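Handheld Gripper Pair - Setup and Care
Handout 4, Grekum short course, data collection hardware
Rev. Jul 12, 2023

Read before lab. Bring this sheet with you, I won't reprint it. Covers the two-unit handheld kit only. The arm-mounted version is handout 5, different linkage, don't mix the notes.

Working posture first. Two grippers in use, snack handling job, carton on a table with a cloth on it.
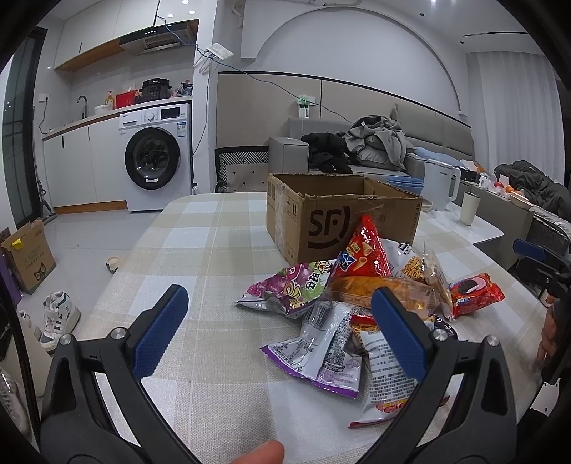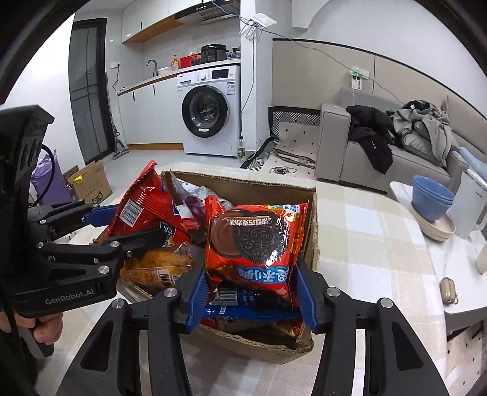 1. What you are looking after

Each unit = housing, handle, two jaws, pads, pivot screws, camera, cable. Jaws are mirrored linkages so left and right parts are NOT interchangable. Left links have a scribed L on the back face. If you can't find the scribe, stop and ask, don't guess.

Pads are the wear item. Everything else should last the term if nobody drops it.

2. Before power

- Wipe pads. Damp cloth, no solvent. Solvent makes the blue go hard and shiny and then nothing grips
- Open and close by hand, slow, full travel. Should feel the same all the way. A gritty spot = crumbs in a pivot (food jobs are terrible for this)
- Check pivot screws with a fingernail. If one turns, it's loose. Nip it up, quarter turn max
- Pads should meet flat. Hold up to a window, look for a wedge of light
- Cable: needs slack at the wrist. Pull it tight and it drags the unit round every time you reach, and you'll blame your own hand

Over-tight pivots are more common than loose ones. Symptom: jaw closes fine, opens late. Back off until it drops open under its own weight, then a hair tighter.

3. Zeroing the opening

Do this every session, both units, also after any pad change.

Jaws fully closed, press zero, wait for the tone. Fully open, press again. Reading at full open should come out near the number on the tag under the handle. Bench unit in the lab is tagged 374, so if you get something way off you zeroed on a crumb. Clean, repeat.

Common mistake - squeezing hard at the closed step. Pads compress and your zero is false. Touch only. Light touch.

Zero both units one after the other, not at the same time. Software takes the last tone it heard and you end up with left values on right.

4. Camera

Lens clean, dry cloth. Then check the view: both pads visible at full open AND full close. If a pad goes out of view at full open the bracket has slipped. Two screws on the bracket, loosen, tip it back, tighten, check again. Don't eyeball it from outside, use the live view.

Shiny packets are hard work. Crimped foil, glossy film, all of it throws light back. Turn off the lamp straight over the table if you can. Don't change exposure in the middle of a set, whole set then has to be thrown out.

5. Work area

Carton far enough in that you can reach every corner without your forearm on the rim. Torn rims catch the linkage - fold the flap right down or trim it. Cloth flat under your working zone, a ruck in the cloth gets pinched along with the packet.

Second operator or second hand: agree who goes in first. Two grippers in one small carton will touch. Housing to housing is OK. Jaw to jaw is how links get bent.

6. During the run

Run length is 60 packets, then rest. Your grip gets sloppy before you notice it.

Approach with jaws open, one pad each side of the packet, close till it holds, lift. Bags with air in: take the crimped edge, not the belly. Flat square packets: take across the middle. If it slips don't snatch at it. Open, back off, go in again.

Keep fingertips out from between the jaws. Not dangerous at this force but it spoils the record.

7. Pad change

Interval is 2000 closures or when the ribs look flat, whichever first. Dundora course used to stretch this longer and we got their bent units afterwards, so no.

Steps:
a. Power off, unplug
b. Slide pad toward tip. Stuck? warm it in your hand for a minute. No pliers
c. Clean the seat, get all the old adhesive off. Thumbnail or plastic scraper
d. New pad on, ribs facing in, press from root to tip
e. Change both pads on that unit. Never one
f. Zero again (section 3)

Spares in the Plurdale tray, top drawer. Screws in the small tin, don't borrow from the arm kit, thread is different and you will strip it.

8. Quick faults

Opens late - pivot too tight, or crumbs
Packet twists when lifted - pads not meeting flat, check light gap
Reading jumps - cable connector, reseat it. Still jumps, swap cable
Reading drifts slowly - pad coming off it's seat
Click at half travel - bent link. Take out of service, red tag, write it in the log

9. Put away

Jaws slightly open so pads don't take a set. Wipe, coil cable loose (no wrapping round the handle, please). Log the closure count for each unit. Left unit on left hook.

For next week: read the Chaimongkol notes on linkage wear, first half only. Do a full pad change on the bench unit and bring the old pads with you, labeled left and right. Lab hours are on the door, changed for July.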